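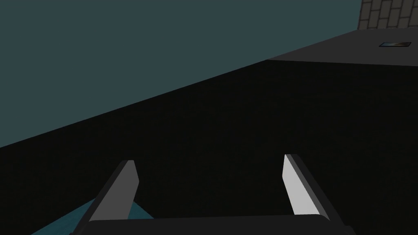 Karin Vestergren
Test engineer, minute taker

Gripper and Camera Comparison Working Group
Minutes of the October meeting, Zesness, Room 16

Present: simulation, controls, mechanical, purchasing (joined at item 3)
Apologies: the Sampaio integration desk

The meeting opened at 9:30 am.

1. Minutes of the last meeting

Accepted with one correction. Under item 4 the wrist camera mount was listed as "short" for both arms. It is short on the Resoten and long on the Sampaio. The shared copy has been changed.

2. Simulated runs, two-finger gripper

Simulation reported that the Resoten batch is finished. It has 1102 episodes, all with the stock two-finger gripper and the wrist camera in the rear position. The Sampaio batch is still running and will be the same size.

The group looked at the wrist view with the gripper open. Mechanical had asked whether both fingertips stay in view when the jaw is open, and they do. The base takes up the bottom edge of the image, and the open gap has a clear line of sight to the floor. Mechanical would still like the base lower in the picture or out of it altogether. Controls is against moving the camera again until both batches are complete.

There was a longer discussion about the fingers themselves. The inner face of the right finger renders almost white and the left one is a medium-light gray. Simulation believes this is only the direction of the light, as both fingers use the same material file. Controls pointed out that the grasp detector uses the edge between finger and background, and against a nearly black floor a bright finger gives a much stronger edge than a gray one. If the detector has learned to depend on the right finger, the scores will look better than they should.

It was agreed to run a short set of 60 episodes with the light moved to the other side, keeping everything else the same. If the detector scores drop by more than 2 points, the lighting will be randomized for the Sampaio batch and the Resoten batch will be run again.

Action: simulation to run the swapped-light set. Controls to score it.

3. Backgrounds

Controls asked whether the room is too plain. From the current arm pose the wrist camera sees mostly dark floor, with a flat slate-teal wall behind it and a gray ledge and a bit of brickwork in one corner. Simulation said other rooms are available and can be swapped in without touching the arm setup, but each new room needs its collision shapes checked first.

Purchasing asked if the thin rectangular object on the ledge was one of the test parts. It is not on the parts list. Simulation will look up what it is in the room file and either name it in the notes or take it out. At that distance it is very small in the image and the group did not think it affects the comparison.

It was agreed to keep one room for the comparison and use the others later, for the detector only.

Action: simulation to check the room file.

4. Controllers

Controls compared the Firnimow controller with the one supplied with the Resoten arm. The supplied controller closes the fingers at a fixed speed and stops on force. Firnimow slows down before contact. On the foam block there was no difference worth recording. On the thin-walled cup Firnimow was better, with fewer cups pushed over before the second finger reached them.

Mechanical asked whether the same result could be had by slowing the supplied controller down for the whole move. Controls has tried this. It helps with the cup but makes each cycle longer, and the line team will not accept that.

Two problems with Firnimow were noted. Its log files use a different clock from the camera, and matching them up is done by hand at present. It also forgets the open-width setting after a restart, so the gripper has to be homed and the width entered again. Controls has written to the supplier about the second one and has had no reply yet.

Decision: continue with both controllers through the Sampaio batch.

Action: controls to write a script that lines up the two clocks.

5. Real hardware

The Sampaio arm is on the bench but its gripper adapter plate does not fit. The bolt circle on the drawing is right and the plate was cut to an older drawing. Mechanical has ordered a new plate. Bench time booked for the Sampaio will go to the Resoten in the meantime.

Mechanical also raised finger pads. The simulated fingers are flat, angled plates with nothing on the inner faces, and the bench gripper has rubber pads. Either the pads come off or they get added to the model. The group preferred taking them off for the first bench runs and putting them back for the cup test.

Action: mechanical to remove the pads and measure the finger gap without them.

6. Any other business

Purchasing needs the short list before it can ask for quotes. Controls would not give one until the swapped-light scores are in. Left open.

The disk holding the Resoten batch is nearly full. Please delete personal copies.

Next meeting at 9:30 am, same room. The meeting closed at 10:45 am.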